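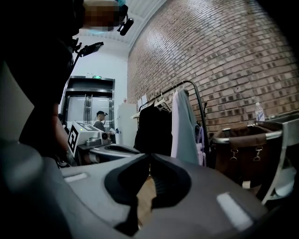
I get asked whether a machine can do my laundry yet, and my answer keeps getting better. Not the whole job, but pieces of it! Give a good arm one towel on a clear table and it will fold it while you make coffee. Clothes on a rack are where I get really excited, because a black garment and a light purple one on the same bar can hang in completely different ways, and a hand has to work out each one as it goes. People do that without looking.
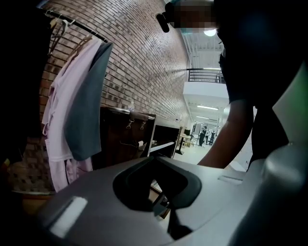
Page last changed: January 28, 2026

My friend Nokuthula Ntuli ran a laundry counter in Mullis for four years, and she thinks I'm far too hopeful. Her test is a long, loose garment, strings and all, off the hanger and folded, 200 times in a row. I'd pay to watch that. I think we'll see it in a shop before we see it in a home, where the cat is asleep on the clean shirts. Slow is fine with me. My dishwasher takes over two hours and I love it. Let the thing take all night with one basket, as long as I wake up to folded socks.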